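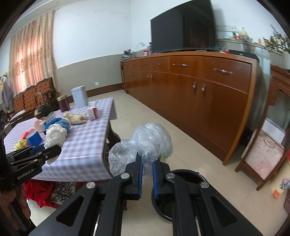

餐桌收拾单元,桌旁为圆形敞口垃圾桶。

Cakden家务培训中心开放日参观记录

2026年9月14日,星期一,Cakden面向同行开放了一天。中心位于Tinach旧城区南侧,占用一栋三层楼的底层和二层,底层是清洁与收纳,二层是洗烫和缝补。我上午看底层,下午看二层,本文只记底层,洗烫部分另写。

接待由教学主管Renata Durán负责,带队讲解的是Valentina Tapia。参观按小组进行,每组6人,每个单元停留时间由讲解人掌握,实际上在餐桌单元停得最久,储物柜单元几乎是走过去的。登记处发一张平面图和一本教材节选,教材全本462页,当天不出售。

一、场地

底层总面积没有公布,餐桌单元所在的房间标注为46平方米。地面铺米色瓷砖,表面光亮,接缝很浅。这种地面的好处是碎屑容易看到,拖洗也快;缺点是反光,靠窗一侧在上午不容易判断地上有没有水渍。Tapia的建议是检查地面时换一个方向再看一遍,背光看和迎光看结果不同。

桌子上铺格子桌布,粉、白、浅紫一类的淡色,布边垂到桌沿以下,前缘随桌面呈弧形。桌布是教学设置的一部分。学员收拾的时候要求不掀布、不拖布,轻物拿起,重物也拿起,任何东西都不许在布面上推着走。理由在教材第二章有一段说明,大意是推动物品会带动布面,后排立着的容器会跟着移位。

垃圾桶为圆形,黑色,上口敞开,口沿有光泽,放在桌子一侧的地上。中心在底层各单元都用敞口桶,不用脚踏盖。Durán的解释是,脚踏桶在一手拿物、一手扶桌布时需要另换重心,初学者容易把东西掉在桶外。我对此有保留,家庭厨房里气味和虫的问题不能不考虑,但就训练动作而言敞口确实省一步。

二、物品分组

餐桌单元的题目是"用餐与零食之后的桌面"。桌上的东西分为三组:留在桌上的、离开桌面另行存放的、进垃圾桶的。学员开始之前有一段只看不动的时间,要在心里把每件东西归组。

第一组是立着的容器。黑色圆腹水壶,壶身有金色花纹,提梁高而弯;旁边是深褐红色的圆筒罐,金色盖;再往右是一只浅色方形高罐,圆角。这几件排在桌子后缘,原则上不动,只在擦桌时逐件抬起。圆筒罐和方罐里装什么没有说明,教材里统称"干货罐"。

第二组是布类和可继续用的容器。布类容易和塑料袋、纸巾混在一起,这是本单元的难点所在。桌上那块黄色绒面的布揉成一团,旁边还有深蓝和浅蓝的布团,离得近,叠在一起,远看会当成一件。教材的处理是先拿布,后拿纸和塑料,布全部拿走之后,桌面上剩下的软物就可以一律按废弃物核对。

第三组是包装。倒着的纸桶、纸盒、揉皱的塑料袋、用过的纸巾,基本都在这里。
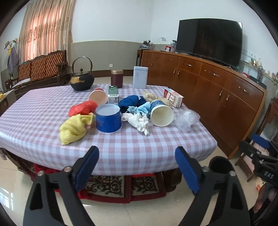
分组之后的争论集中在那只蓝色圆筒上。它里面是白的,桶身完整,立得稳,同组的Octavio Ulloa认为应当归入可继续用的容器,洗净后收纳;Ignacio Ledesma认为桌上已有两只纸桶要丢,同类物应当一并处理,否则学员会把"看起来还好"当作留存标准。Tapia没有给统一答案。她的评分表里这一项两种做法都可得分,前提是学员在动手之前说出来,动手之后再改则扣分。

纸盒的情况简单一些。绿白色纸盒平放,窄端朝外,上面有黑色印线和类似条码的图案;右后方另有一只红白色的盒子。纸盒先确认内部是否有余物,再压平。压平的动作在桌外完成,不在桌布上按压。

三、操作顺序

中心给出的顺序如下,我照教材节选抄录,措辞略有缩减:

1. 看桌面,归组,不动手。
2. 取布类,放入桌外的布篮。
3. 取透明和彩色塑料袋,逐件捏住中部提起,移到桶口正上方再松开。
4. 取纸巾。
5. 取纸桶,先扶正,再提起。
6. 取纸盒,检查,压平。
7. 擦桌,后排容器逐件抬起复位。
8. 检查地面。

第三步讲得最细。揉皱的透明袋重量轻,体积大,提起后会自己张开一部分,形成一大一小的鼓包,尾部还会垂下一截。捏边角的话,袋子会摆动,里面若有碎屑会撒在桌布或地上。捏中部,两侧对称下垂,摆幅小。松开的位置要求在桶口以内,不允许从桌沿高度往下抛。训练桌面高度为70厘米,Tapia说这个高度下抛袋子,偏出桶外的多数是透明薄袋,纸类反而落得准。

第五步的"先扶正"也值得记一笔。倒着的纸桶开口朝前,里面如果有残余液体或调料,直接提起时会沿桶壁流出。扶正之后再提,多一个动作,但桌布不必换洗。Hannelore Kaufmann问纸桶能否叠放后一次拿走,回答是可以叠,但要在桌外叠,两只口径不同的桶在布面上对口容易碰翻旁边的东西。

四、几点意见

归组训练放在动手之前,我认为合理。很多家务课一上来就教擦拭手法,学员到真实的桌面前却不知道从哪一件开始。Cakden把软物混放作为主要难点,和我们在Brito那边遇到的情况一致:布、纸、袋三类揉成团之后,颜色比形状更容易误导人,红色塑料袋和红色餐巾在匆忙时会被同样对待。

不足也有。只设一只垃圾桶,纸、塑料和其他废弃物在本单元不再细分,Durán答复说分类投放在下一个单元讲。单元之间这样切开,课时上方便,但学员回家面对的是同一张桌子,我会倾向于在餐桌单元就放两只桶,哪怕第二只只收压平的纸盒。

桌布是否应当全程保留,也可以讨论。铺布便于练"拿起不推"的习惯,但擦桌这一步实际上只擦到布面,学员对桌板边缘和布下的污渍没有接触。Kaufmann建议在第七步之后加一次撤布,Tapia记下了,没有当场表态。

布篮的位置偏远。从桌右侧走到篮子要绕过桌角和垃圾桶,两个学员同时操作时会互相让路。把篮子移到桌左侧即可解决,不涉及其他改动。

五、参观信息

开放日每年两次,另一次在一月。底层和二层分开登记,底层上午的名额满得快。入口在Stesteretti街一侧,院内不能停车。教材节选可以带走,评分表只能现场翻阅,不能复印,我记录的评分规则以Tapia口头讲解为准,正式条文可能有出入。底层鞋套自备,登记处的尺码不全。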